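Kricketabteilung sucht Scorer und Schiedsrichter (m/w/d) für die kommende Saison

Die SG Borkilari sucht ab April Verstärkung für den Spielbetrieb ihrer Kricketabteilung. Wir haben 185 Mitglieder und melden zwei Herrenmannschaften, eine Frauenmannschaft und eine U15. Gespielt wird auf dem Platz am Kelum, dazu kommen Auswärtsfahrten innerhalb der Regionalgruppe.

Zu besetzen sind:
Scorer für die Spiele der ersten und zweiten Mannschaft
Schiedsrichter für T20-Partien und Jugendturniere

Aufgaben Scorer
Führen des Spielberichts auf Papier und parallel am Tablet, Abgleich mit dem Scorer der Gastmannschaft nach jedem Over, Meldung des Ergebnisses am Spieltag bis 20 Uhr. Bei Regenunterbrechungen wird das neue Ziel gemeinsam mit den Schiedsrichtern festgestellt.

Aufgaben Schiedsrichter
Leitung von Spielen im Zweiergespann, Platzabnahme vor dem Münzwurf, kurzer Bericht an die Spielleitung. Wer noch keine Lizenz hat, kann den Grundkurs in Rorbridge besuchen. Kursgebühr und Bahnfahrt übernimmt der Verein.

Voraussetzungen
Mindestalter 16 Jahre (Scorer) bzw. 18 Jahre (Schiedsrichter)
Kenntnis der Grundregeln, für Scorer reicht Interesse am Spiel
Deutsch oder Englisch
Verfügbarkeit an mindestens sechs Spieltagen

Vergütung
Schiedsrichter erhalten 80 Euro pro Spiel, Scorer 31 Euro. Fahrtkosten werden gegen Beleg erstattet. Verpflegung in der Pause ist frei. Regelbuch und Oberbekleidung werden gestellt, schwarze Hosen bitte selbst mitbringen. 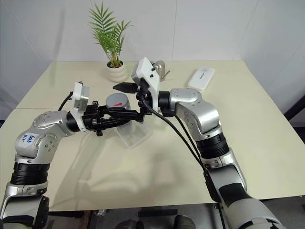
Schumacher schreibt dazu, man müsse als Scorer anfangs nicht jedes Handzeichen kennen, nach drei oder vier Spielen sitze das meiste. Schwieriger sei es, bei Extras nach einem No Ball die Runs richtig zuzuordnen, das solle man vorher einmal in Ruhe auf Papier üben.

Ein Einführungsabend findet im März um 19 Uhr im Vereinsheim statt, der genaue Termin wird nach der Anmeldung mitgeteilt. Es gibt 11 Plätze.

Bewerbung formlos per E-Mail an die Kricketabteilung, bitte mit Alter, Telefonnummer und gewünschter Aufgabe. Vorhandene Lizenzen bitte als Kopie anhängen. Bei Minderjährigen brauchen wir zusätzlich die Einwilligung der Eltern.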